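Celtcombe Play Kitchen – where we are in December

Hi Cinzia,

You asked for a page on how the play kitchen is coming along, so I'll try to keep it to a page (no promises!).

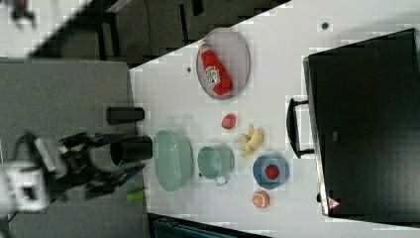

The short version is that we have nearly everything we need for the first set, we're a little behind on storage, and the money is holding up fine. The longer version follows, with more about toy fruit than you probably wanted.

When we wrote the application, I imagined one big matching kitchen kit from a single catalog. Mirko Bianchini talked me out of it within 5 minutes, and I'm glad he did. We went for a mix: real kitchen pieces where they're sturdy enough, and toy food to go with them. So there's a mint-green cooking pot and a big oval basin in mint green, a blue round bowl, a gray-lavender tray, and then the food – bananas, a strawberry, an orange half that shows its segments, and a round red fruit that is a peach or a tomato depending on who's cooking. The ketchup bottle is in as well. I fought for the ketchup bottle. Kids know what ketchup is, and they start talking the minute they pick it up, while a plain wooden block just gets passed along.

We ran 7 trial sessions at the Orkell room this fall, with 25 families coming through in all. The bananas were the clear favorite (they're a whole bunch, so they feel like a proper thing to carry) and the basin got used for everything: sink, bathtub, boat, once a hat. I had put the basin down as optional in the budget. Please consider it promoted!

The two black cups have been less of a hit. They're nice enough, but they tip over and roll, and the smaller kids get annoyed with them. I'd like to swap them for something with a wider base and a handle. It's a small cost and it fits inside what's left on the equipment line.

Tables next. The white tabletop works really well, since bright food shows up on it and it wipes down fast. Mirko wants a second one the same color for the Zullusden group, and I agree with him.

Storage is where we've slipped. The bins we ordered through Cocco came in the wrong size, so the pot didn't fit with the lid on the bin, and we sent them back. The replacements are due on a Wednesday, I'm told, though I wasn't told which one. Until then everything travels in grocery bags in my trunk, and the strawberry has gone missing under the seat 2 times already.

For the next stretch, I'd like to do these:

Buy the second set of food, with more vegetables this time. We're heavy on fruit.
Replace the cups.
Make picture labels for the bins so the kids can help put things away.
Start the Zullusden sessions once the second table is in.

One question for you. Can we move what's left of the printing money over to equipment? We printed far fewer flyers than planned, and it would cover the extra vegetables. If you need a form for that, send it over and I'll fill it in the same day.

Come by and see a session if you can. Mornings are best, and there's usually coffee – the real kind.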